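Print this page | E-mail this page

Home | About us | Services | Prices | Collections | Contact

About Tumside Laundry

Tumside is a laundry and folding service in Grusstead. We wash, dry, fold and return household clothes and bedding, and we do the same for guest houses and two nurseries in the Dornard area. We started with 3 machines in a rented unit on Danzer Road and are still at the same address, although we now have the unit next door as well.

Last year we handled 1,662 household orders. Of these, 1,206 were from customers who had used us before.

How we work

Each household's washing is kept together from the time it comes in until it goes back out. Small items and anything delicate go into zipped mesh bags. Some bags carry ink marks so that they can be matched to an order. Close the zip fully before the bag goes in the machine, and please do the same if you fill one at home.

Clothes are sorted by colour and by the care label. Printed fabrics are turned inside out and washed at 30 degrees unless you ask for something else. Children's clothes are folded separately if you tick the box on the order form. 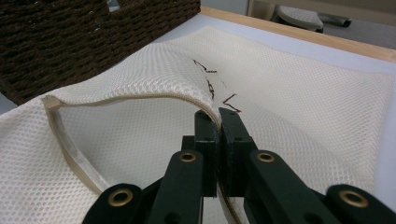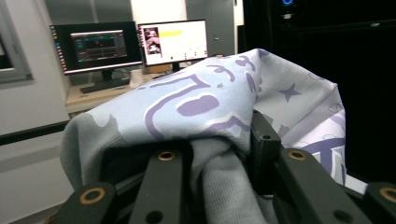 Mesh bag with zip opening; pale blue fabric with purple print.

What we take

Everyday clothing, bed linen, towels, tea towels and washable curtains. We can take duvets up to king size. We do not take leather, suede, wedding dresses or anything marked dry clean only.

We keep nearly 200 mesh bags for customers to borrow. There is no deposit, but a bag that is not returned after two orders is added to the bill.

Opening and collections

The counter is open from 8 until 5.30. Collections in Grusstead are made in the morning and in Dornard after lunch. Prices were last changed in April and are shown on the Prices page.

Contact: Tumside Laundry, Danzer Road, Grusstead | © Tumside Laundry | Back to top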